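Notes for Week 2: Stock, Bins and Reorder Points
10/9/24

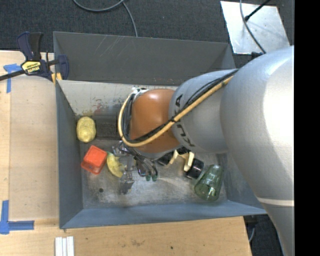
Bhattacharjee

These notes cover the second half of the inventory unit. Read them before the problem set.

A storeroom holds three kinds of stock. Cycle stock is what you expect to use between deliveries. Safety stock covers you when demand runs high or a truck is late. Dead stock is what no one has asked for in a year or more, and it still takes up shelf space.

The reorder point is the level at which you place a new order. Multiply average daily use by the lead time in days, then add safety stock. If the level is set too low you run out. If it is set too high your money sits on the shelf.

Our running case is Ziltden, a parts supplier with one warehouse and around 4000 items on its books. Lead time from its main vendor, Prulia, is 8 days. Work out the reorder point for the hinge line first — the daily use figures are in the case packet — and then repeat it with the lead time doubled.

The two-bin method needs no math once it is set up. Parts are drawn from the front bin until it is empty. The back bin moves forward and an order goes in. It suits small, cheap items such as screws and washers. It works badly for anything costly or slow to sell.

Count errors are the usual reason a good reorder point fails. Gurkero, the second case, moved from a full count each January to a short count every week. Compare the two plans on labor hours and on missed orders.

Problem set is due at the start of next class. Show your units.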